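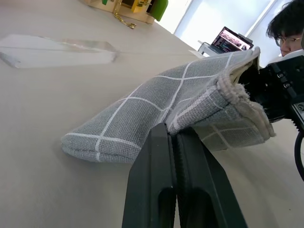 September 2024, towel notes. I've been going back and forth all week on how we fold the bench towels, and I think I'm finally ready to write down what I like before Settimio Cirillo talks me out of it again. He's a quarters man – fold, fold, stack, done. I've gone over to the long strip, folded lengthwise into several layers, and the gray check is the one that sold me on it. Those thin white lines are so handy! You can see straight away where the cloth has pulled, as the squares go all bendy over a curve, and then you just tug until they look like squares again. On the plain Lutis ones I'm guessing every time.

The hem bothers me, though. The gray towel has a frayed, lighter beige edge with loose threads hanging off it, and I don't want those threads getting into the varnish. Ritu Rana says trim them and carry on. I say trim them and then run a zigzag stitch along the end, or we'll be doing it again in a month (we did exactly this with the Urside batch in August and I'm still finding fluff in the drawer).

Weights, for my own reference: we want the 200 gram towels for wiping down and the heavier ones for under the clamps. Bumpy weave is good under clamps, not so great for glass. Use the flat Wei cloths for glass, please, and put them back in the left drawer.

Wash at 40 with half the usual soap. No softener – it leaves them slick and they stop soaking anything up. I did 2 rounds without any and the difference was huge.

Still to do: ask Zaninitz if they sell the check in a pack of 6, find the good scissors, and get Settimio to try a strip fold on the lower shelf. He says it'll roll off. We'll see!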